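July, bench 4, started 7:40

Picking up the descaling comparison where I left it. Sylvain Ferrand asked for a straight answer on whether the citric mix we make up ourselves does as well as the Bodin sachets, and I said he would have one when the last of the coupons had gone through. There are 51 coupons in total, all cut from the same length of copper pipe that came out of the Justthorpe building. Scale on them is fairly even except at the ends, where it flakes if you look at it wrong. I discarded the end pieces.

Water is from the Mamholm tap. Hardness by strip test came out at 323 ppm, same as last month. Florian Maillard thinks the strips read high and wants a proper titration. He may be right. I'll do one if there is EDTA left, but it changes nothing for the ranking, as every coupon sees the same water.

Procedure as before. Weigh dry, 400 ml of solution in the beaker, coupon hung on nylon line so both faces are wetted, no stirring. Pull it, rinse, dry in the oven, weigh again. I stopped using the wire hooks. Two of them left a dark mark on the copper where they touched and I don't trust the weights for those coupons. They are bagged separately and marked W.

Citric, cold: slow. Fizzing drops off early and there is still a gray film when I pull the coupon. It wipes off with a thumb, but wiping isn't in the procedure, so it gets weighed with the film on.

Citric, warm: much better. Clean metal on most of the surface. The last batch went cloudy and I think I made it too strong, which gives you calcium citrate coming back out as a white powder. Note for next time - weigh the acid, don't scoop it.

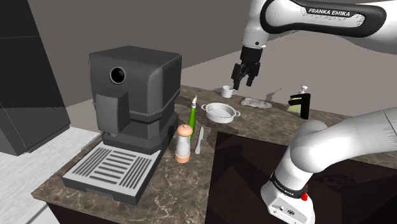
Bodin sachets, cold and warm: hardly any difference between the two. The stuff has a dye in it that is supposed to change when the acid is spent. It changed well before the fizzing stopped, so I ignored it and went by the clock.

White vinegar: included only because people keep asking. Smells up the whole room and leaves more behind than anything else on the bench. Florian opened the window and propped it with the Woltia catalog.

Balance drifted a little after lunch. Re-zeroed, reweighed the previous three coupons, and the new numbers are in the right-hand column. Old ones crossed out but legible.

Ranking so far, best first: warm citric, Bodin warm, Bodin cold, cold citric, vinegar. The top two are close enough that I wouldn't argue over them. On price the citric wins easily, as long as whoever mixes it has access to a scale.

Still to do:
Titration on the tap water.
Repeat warm citric at the lower strength.
Ask Sylvain if he wants the brass fittings tested too - they were in the same crate and I haven't touched them.
Order more nylon line.

Oven off 5:15. Spent solutions are in the blue drum, label updated.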